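Looking after football kit at home: washing, drying, boots and the Sunday-night bag

By Peninah Mwakyusa

Posted November 23, 2023 in Home and Laundry

I have been washing football kit for longer than I care to work out. First it was my brother's, then my own two children's, and for the last few seasons it has been the whole under-elevens strip for Arninside Juniors, which comes home with me in a big blue sack after every match and goes back (mostly) clean. People ask me how I get the mud out of the white socks, and I always end up telling them far more than they wanted to know, so I thought I might as well write it all down in one place and let you skip to the bits you need.

Mud first

The best thing you can do with a muddy shirt is leave it alone. I know that feels wrong! Every instinct says to run it under the tap while it's fresh, but wet mud just gets pushed further into the fabric. Hang the kit over the bath or an airer and let the mud dry right out, then take it outside and give it a good shake and a going over with an old nail brush. You'll be amazed how much ends up on the patio. Only after that does it go anywhere near water.

For what's left, I fill a bucket with cool water and a scoop of ordinary biological powder and leave everything in it for an hour or two while I get on with tea. Don't use hot water at this stage, and don't leave it in overnight if the shirts are two colours. We had a red and white strip once that went in on a busy evening and came out the next morning a sort of all-over salmon, and the children wore it until Easter.

Grass stains

Grass is a different animal. Soaking alone won't shift it from knees and shorts. I dab on a bit of white vinegar mixed with the same amount of water, give it ten minutes, then rub in some liquid detergent with my thumb and leave it while the rest of the load is being sorted. Old stains sometimes want doing twice. Please don't reach for the bleach, even on white shorts, as most kit is polyester and it goes a nasty yellow.

The wash itself

Turn everything inside out, with the names and numbers on the inside where they can't rub against zips. Do up any zips on the training tops as well. I wash at 30 and never at more than 40, on the synthetics cycle, with the spin turned down a notch. No fabric softener, ever. It leaves a coating on sports fabric that holds on to the smell, and then you use more softener to cover the smell, and round you go. If shirts have already got that stale whiff about them, put half a cup of vinegar in the softener drawer instead and it will be gone in a wash or two.

Socks deserve a word. Turn them the right way out before they go in the bucket, because the toes are where all the grit collects, and a little heap of rubber crumb from the artificial pitch will fall out on your kitchen floor if you do it indoors. I do it over the outside drain now. Pair them with a clothes peg before they go in the machine and you won't be hunting for number 9's left one an hour before kick-off.

Shin pads are the worst offenders in any kit bag. Take the hard part out of the sleeve if yours come apart, wipe it with a soapy cloth and wash the sleeve with the socks. If they're all in one piece, a washing-up bowl of warm soapy water and an old toothbrush will do nicely, and then stand them up somewhere airy.

Drying

Line drying is best, even in November, even if it only gets an hour of thin sunshine before you bring it in. Hang shirts from the hem so the peg marks don't show at the shoulders. Keep everything off the radiators if there's printing on it. The transfers crack, and once one corner of a number has lifted there's no getting it back down properly. I've tried ironing through a tea towel and it held for one match.

Boots

Knock them together outside, sole to sole, as soon as they come off. Darnell Escobedo, who ran the team before my husband took it on, used to line the children up along the fence for this and made them do it in time, and I have never had such a clean car since he retired. At home, take out the laces and insoles, wipe the uppers with a damp cloth and dig round the studs with a lolly stick. Stuff them with newspaper, change the paper before bed, and leave them in the hall. Never by the fire or in the airing cupboard, as the glue gives up and the soles come away.

The bag

Empty it the same evening. That really is the whole secret. Turn the bag upside down over the grass, wipe the inside with a drop of washing-up liquid on a cloth and leave it open until it's needed. A spoonful of bicarbonate of soda in an old sock, knotted at the top, will keep it sweet from August right through to the end of the season. Refillable drinks bottles want their lids off and a proper scrub with a bottle brush, threads and all, before they go back in.
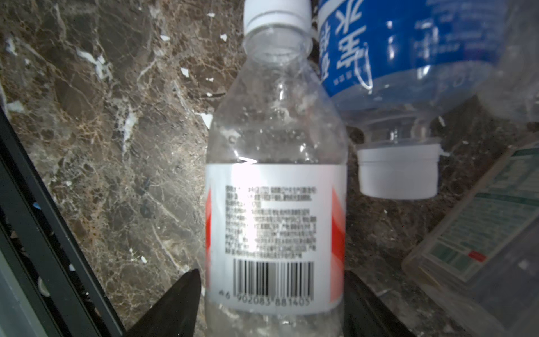 Can I put goalkeeper gloves in the washing machine?

I wouldn't, as the spin tears the latex on the palms. Put the gloves on your own hands, hold them under a lukewarm tap and rub them together with a little mild soap, as though you were washing your hands. Keep going until the water runs clear, press them gently in a towel without wringing, and let them dry slowly indoors away from sunshine and heaters. Keepers like the palms slightly damp for a match anyway, so don't fret if they aren't bone dry by morning.

One more thing, for anyone who has just been handed the team sack for the first time. Write the shirt numbers on a piece of card and tape it inside the cupboard door, then tick them off as they come out of the wash. I lost the number 9 shirt for most of one autumn and it was inside a duvet cover. If you've got your own way with clay stains, the orange sort you get at the Camwood pitches, do leave it in the comments, as I still haven't cracked those.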